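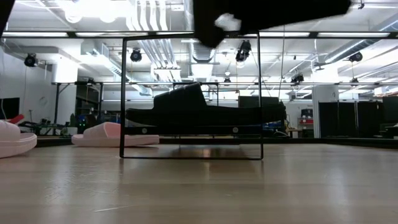

Notebooks > Manipulation > Kit reviews > Trumero two-arm cell

Print this page | E-mail this page

29 November 2019

Trumero two-arm cell, loan unit, entry 3. Continues from the September entries on unpacking and mounting. Supplier is Drultell. Loan terms as before: we pay freight one way, they get our notes whether they like them or not.

Purpose of today: run the bimanual footwear task on the stock configuration, with the Ní Mhurchú software release and no local patches. The question for the Ikesness group is whether the kit can be bought as sold or whether we need to budget for our own grippers and our own cameras.

Setup. Arms on opposite sides of the table, as in the supplier drawing. Base to base is 813 mm measured with a steel rule, which agrees with the drawing. Extrusion frame squared again this morning; one corner bracket had worked loose. Torqued and marked with paint pen. The manual gives no torque value for that bracket. Asked Drultell for one.

Task. Slide sandals, black and pale pink, start on the table. One arm picks a sandal and brings it to the clear stand in the middle. The other arm is free to steady the stand or turn the sandal. A trial passes if the sandal is at rest on the stand with both grippers clear of it at time-out. Anything else is a fail, including the case where the sandal arrives but takes the stand with it.
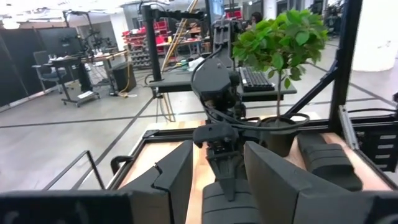

Reading time: 4 minutes

Wrist camera. Exposure is locked by default. Field of view is wide enough that both fingers sit in the picture the whole time, and the opposite arm is visible over the middle of the table. Good for hand-over, costly in pixels. At normal working distance the sandal gets a small share of the image and the fingers get a large one. The crop setting in the release notes works but has to be set again after each power cycle. Filed as a defect.

The potted tree stays where it is. It was in the September recordings and I want the wrist views comparable.

Latency. Command to first motion measured at the gripper, 387 ms on the stock settings. The data sheet is silent on this figure. With the preview window closed it drops, but I did not log the second run properly and will repeat it before quoting a number. For teleoperation the stock value is tiring. You learn to move and wait.

Grippers. Two angular fingers, flat faces, no compliance worth mentioning. On the strap of a sandal they hold well. On the sole they hold only if the approach is square. A few degrees off and the sole rolls out of the grip as it closes. Force limit is set in arbitrary units from the config file, and the change takes effect only after the arm is re-homed. The manual says otherwise.

Results on stock configuration: 40 trials, 19 passes. Most fails were the stand moving. It is light and the table surface is slick. Next most common was loss of grip on the sole, as above. No arm faults and no emergency stops. One trial was repeated after I started the recorder late; the repeat is the one counted.
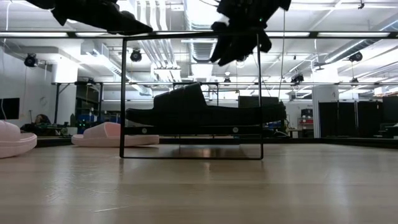
Side camera view: both grippers above the black-edged frame, pink items to the left.

Side camera. Clear material is a problem from this angle. The stand reads as a thin black outline and everything behind it comes straight through, so the segmentation supplied with the kit treats the sandal behind it and the stand as one object about as often as it separates them. Ceiling light makes it worse, with streaks off the table top. Tried the supplied polarising film over the lens. It cut the streaks and also cut enough light that the exposure time had to go up, and fast moves then smeared. Film removed.

Depth is not part of the base kit. Drultell offer it as an add-on. I would not expect it to do better on clear plastic and have said so.

Note to Aidan Mac an tSaoi: you asked whether the side camera calibration survives a knock. I leaned on the frame by the post and checked before and after. The shift was visible in the overlay. Recalibration is one command and a printed board, and it is the best documented part of the whole package.

Open items:
- bracket torque value (Drultell)
- crop setting lost on power cycle (Ní Mhurchú)
- repeat latency run with preview closed
- rubber feet or tape under the stand, then rerun the full set
- price for softer finger pads, and whether fitting our own voids the loan 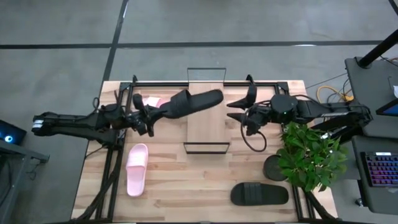
Can the Trumero cell be bought with a single arm and the second one added later?
It can, but the controller has to be ordered in the two-arm version from the start. The single-arm controller has no upgrade path.

Provisional view. Arms and frame are sound. Software is usable. Grippers are the weak part for soft footwear and I would cost replacements into any order. No recommendation goes to Ikesness until the rerun with the stand fixed down is logged, as the present pass figure says more about the stand than about the kit.

Next entry: stand feet, latency, pads if they arrive.

Print this page | E-mail this page

Contact the notebook editor | © Ikesness workshop notebooks | Back to top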